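Dirkell Hand Guide 2, teleoperation kit
Reviewed with the Hullance recording software, September release

The kit pairs two leader arms with two followers. Setup took 20 minutes, most of it joint calibration. I then recorded 100 demonstrations of basket handling and kept 80.

Tracking is good at moderate speed. Force feedback is weak: the trigger goes stiff on contact but gives little sense of how hard the fingers are squeezing. With wicker I judged grip by eye from the wrist view.

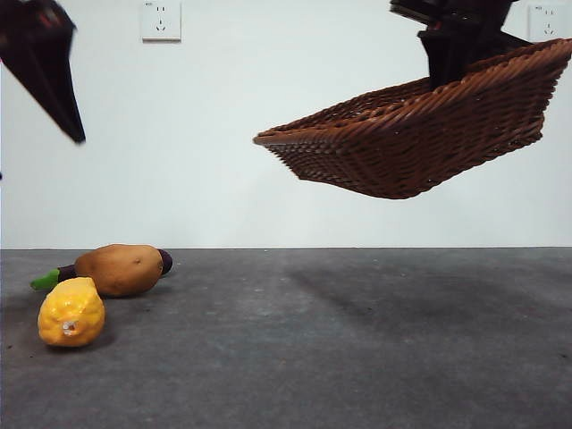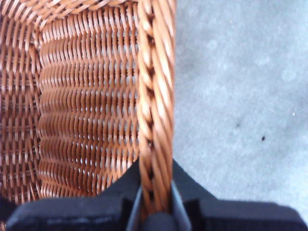 Basket held in the gripper: fixed camera first, wrist camera second.

Most rejected takes were late releases. Hullance trims the start and end of a take cleanly but cannot split one in the middle. The foot pedal cable is too short.

Recommended for rigid and semi-rigid objects. For soft goods the Etmont trigger has the finer feel.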